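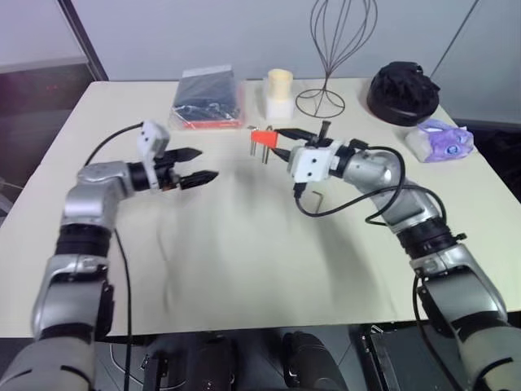 Mistasmont Home Workshop Forum > Benches and Storage > Hex keys: upright or lying in a drawer?

tablecorner
Posts: 174

Good evening to all. I would like to ask for your opinion about the storage of small hex keys. In my old flat I had a drawer and all keys were lying in it together, and each time I needed the 2 mm I took out five wrong ones before it. Now I have a Majali table with a light top and I do all my assembly work on it (flat furniture, bicycle parts, sometimes a lamp). I want to keep the keys on the table itself, standing upright, so that the hand can take one without searching.

My question is what to stand them in. I have a piece of beech left from a shelf and I can drill it. Should the short leg be up or the long leg? Also I am afraid that the thin keys will all look the same from above.

gray_washer
Posts: 800

Long leg down in the hole, short leg up and turned outside. Then you take it by the short leg and it is already in your fingers. With the long leg up you must turn the key in the hand each time, and the block tips over if it is light.

For the thin sizes I use paint on the short leg. One drop of nail polish, a different color for every size. It must dry overnight, otherwise it comes off on the fingers.

pinhole6
Posts: 41

I do not agree with the previous answer. When the short leg is up, the legs of neighbors touch each other and you pull out two keys together. I have mine with the long leg up and a good distance between the holes, and I never had a problem. The block must be heavy, that is true. Mine is a piece of oak with a rubber mat glued under it.

gray_washer

If the legs touch, the holes are too close. It is the same problem in both cases, you only solved it with the distance.

pinhole6

Yes, but on a small table there is no place for such distance with short legs to the side. We can leave it at this, each one has another table.

lampfoot
Posts: 19

May I ask something near to the subject? I bought the Fovow holder, the plastic one with a clip, and the 6 mm sits well but everything under 3 mm falls through to the table. Is it made so, or did I receive a bad piece?

gray_washer

I had the same one and gave it away. You can put a little tape around the key, but then the tape becomes dirty and leaves glue. I would drill wood.

tablecorner

Thank you for the answers. I drilled a test piece yesterday. With the hole exactly the size of the key it does not go in well, the corners scratch the wood and it stays stuck. So I made the holes half a millimeter bigger. Now the keys lean a little to one side, but they come out easily.

For depth I took half of the long leg. Is it enough?

pinhole6

For thin keys it is enough. For the thick ones go deeper, they are heavy at the top, especially in my direction.

redhandle
Posts: 302

I read all this and I want to say a word for the drawer. On an assembly table everything that stands up will be knocked down by the sleeve, or by the side panel of a wardrobe when you turn it. I had my keys upright in a block for one winter. In February I pushed the whole block to the floor, and one key went behind the radiator and is still there. After that I went to the Coltano shop and bought a flat tray with slots. The keys are lying, sorted by size, and the tray goes into the drawer when I need the full table.

The other rule I made for myself: the key that I am using at this moment lies alone on the table, close to me, and all others are in the tray. On a light top you see a gray key very well. On my old dark bench I lost them even when they were in front of my nose.

tablecorner

The wardrobe panel is a good point, I did not think of it. Maybe I will put the block at the far edge, with the boxes and the glue, and only bring it near for small work.

lampfoot

And what about the tools with handles, pliers and so on? Do you keep them together with the keys?

redhandle

Separate. Pliers hang on the wall behind the table, with bright handles or bright tips so that I see which one is missing. A good color is worth more than a label, at least for my eyes without glasses.

pinhole6

For me the labels are better. I write the size with a fine pencil on the front side of the block and put clear varnish over it. After four years I can still read everything – only the 2.5 is a little rubbed.

tablecorner

I will write the sizes and also paint the three smallest ones. Does the varnish need sanding before it, or can it go directly on the beech?

pinhole6

Sand first with fine paper, then pencil, then varnish. If you sand after the pencil, you will write everything again. I know from experience.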